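Livwood Shared Workshop - Robot Arm Evenings
Handout for Session 4: Joints, reach and the practice kitchen
Sun 25 February
Notes by Baltasar Palma

Hi all! Same deal as last time, these are my own notes tidied up a bit so you don't have to scribble while I'm talking. If you missed Session 3 you can still follow most of it, but do read the wiring page before you touch the bench supply. Please.

Where we are with the build

The base plate is bolted down (finally) and the shoulder motor is in. The elbow is printed but I'm not happy with the bearing seat, it came out tight and I had to go at it with sandpaper for most of an evening. I'll reprint it a hair bigger before we put any load on it. The wrist is still in a shoebox, so no moving around the real arm tonight. We work in the simulator, and whoever wants to can sand.

Our control program is called Tapia, in case you're new. It runs the real arm and the simulated one with the same commands, so anything you write tonight can go onto the bench later with very few changes. The simulator loads a much fancier arm than ours and I'm leaving it that way for now. The joint order is what I care about.

Getting started

1. Open Tapia and pick the kitchen world from the list. First load is slow, go get a coffee.
2. Press Home. Wait until all the joint readouts stop changing.
3. Set the speed limit to 1000. It will let you go to 2000, but don't do that until you've got a script that runs clean three times in a row.
4. Turn collision warnings ON. They're off by default and I keep forgetting to fix that.

Joints, from the bottom up

Think of your own arm, it really does help. The base turns you left and right. The shoulder leans you forward or back. The elbow folds. Then the wrist joints at the end tilt and twist whatever is mounted there. Stand up and try it if you like, we did this in December and it looked like a very bad exercise class, but people got it!

The thing that trips everybody up is that a small turn low down makes a big move at the far end. One degree at the base hardly looks like anything at the base. Out at the wrist, with the arm stretched, it's plenty to knock a mug off a counter. So when you're close to something, move the wrist joints first and leave the base and shoulder alone if you can get away with it.

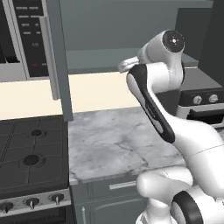
The other thing is elbow position. There's often more than one way to get the wrist to the same spot: elbow up or elbow down. Tapia picks whichever one is closest to where the arm already is, and that's fine out in open space, but over a counter it can choose the low one and drag the elbow right across the top. I lost a whole Saturday to this. The fix is one line in your script, before the move:

prefer elbow up

Put it in once at the top and it holds for the whole run. If you want to switch partway through, send the arm Home first and then change it. Switching in the middle of a move makes it swing through a big arc and you won't like where it goes.

Measuring reach

Reach is measured from the center of the base to the wrist plate, in a straight line, with everything stretched out. You never get to use all of it. When the arm is completely straight it has nowhere left to go, and the math gets twitchy - you'll see the joint speeds jump all over the place for what should be a tiny move. Keep a bit of bend in the elbow. I stop at nine tenths of full reach and I've been happy with that.

Try this: pick a point on the countertop, write down the joint readings when the wrist is above it, then get to the same point with a different elbow position and write those down as well. Compare with your neighbor. You should disagree on nearly every joint and still both be right, and I think that's pretty neat.

Error codes you'll run into

1568 means a joint hit its limit. Back off the last move and try again with a different elbow setting.

3099 means Tapia lost track of the Home position. It happens if you close the lid on your laptop and open it again. Press Home, wait, carry on. On the real arm, check that it's clear all the way around before you press it!

Anything else, shout and I'll come over. Don't just click the warning away (you know who you are).

Parts and orders

The Fastach screws arrived and they're in the second drawer, the one that sticks. Use the short ones for the motor covers. The long ones go right through into the wiring, and yes, I found that out myself. The Duvgate belt for the shoulder is on back order, so we're keeping the old belt for now. It has a nick on one side. Check it each time before you power up, and if the nick has grown, stop and tell me.

If anyone has a printer at home with a decent-sized bed, I could use a second copy of the forearm shell. The file is in the shared folder, in the one marked "use this one". Three walls, not too fast, and leave the supports on so I can take them off at the bench.

Before next time

Write a short script that goes from Home to a spot over the counter, waits two seconds and goes back Home. No warnings allowed. Save it with your name in the title, last time I ended up with four files called test.

Then read the page on wrist wiring, mostly the part on leaving slack in the cable. We'll be opening the shoebox, so bring small screwdrivers if you own any. The shop set is missing the tiniest one again.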